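Gistitz Community Help > Home > Laundry

Musty microfiber towels, even right out of the wash?
2 min read
Print this page | E-mail this page

sudsy_in_pledolico
11/13/20

Okay, I need help before I throw everything out. I clean with microfiber towels (kitchen, bathroom, car, you name it) and lately they smell sour the minute they get damp again. They come out of the washer fine! Then I wipe down one counter and it's like a wet dog moved in. We moved to Pledolico in March and the laundry is in the basement now, so I don't know if it's the water, the machine, or me. I use the regular liquid stuff plus softener, warm water, normal cycle. Used ones pile up in a plastic basket until I have a full load, maybe a week. Any ideas?
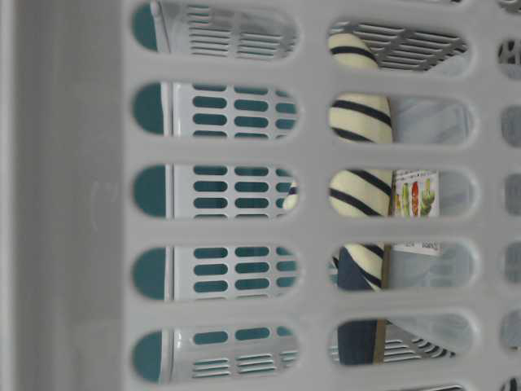
Replies (newest last)

lintqueen66
Drop the softener! It leaves a coating on microfiber and the coating hangs on to grease and smell. I did the same thing for years and thought I was being nice to my towels.

What I do now: wash them by themselves, no cotton in with them or you'll be picking lint off forever. Warm water, half the detergent you think you need, and an extra rinse. For a stinky batch I soak them first in a bucket with a cup of white vinegar, rinse, and then run the wash. Never vinegar and bleach together, please. Dry on low or hang them up. You may need to do it two times before the old softener is gone.

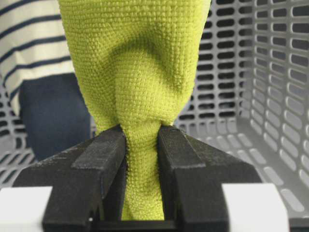
Yellow-green microfiber, the nubby kind

Also clean the washer itself. Pull back the rubber gasket if yours is a front loader and prepare to be grossed out (I sure was). Leave the door open between loads.

basementdweller_w
a week in a pile is your problem. hang them over something till they dry THEN toss them in. mine go over the edge of the utility sink. got a basket with holes at Mohammadi Hardware and it helped some but a wet pile is a wet pile
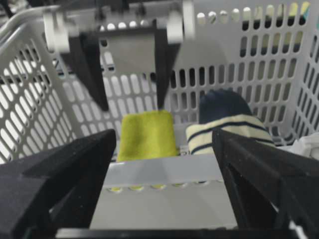

Light gray plastic, slots in the sides

also your basement is probably damp, get a dehumidifier 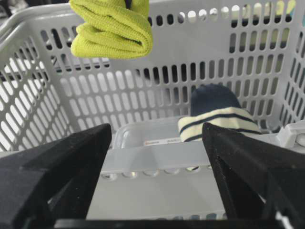 Wesoteo Home Care Club, Laundry & Cleaning Board

sudsy_in_pledolico
Thank you both! Softener is out. I looked at the gasket and I'm not going to talk about it. Soaking the first batch tonight, will report back.

222 views

Comments

mopbucket: Does the vinegar thing work on gym clothes too?

lintqueen66: Mine came out fine, but check the label on anything stretchy.

porchcat: I gave up and went back to old T-shirts.

Print this page | E-mail this page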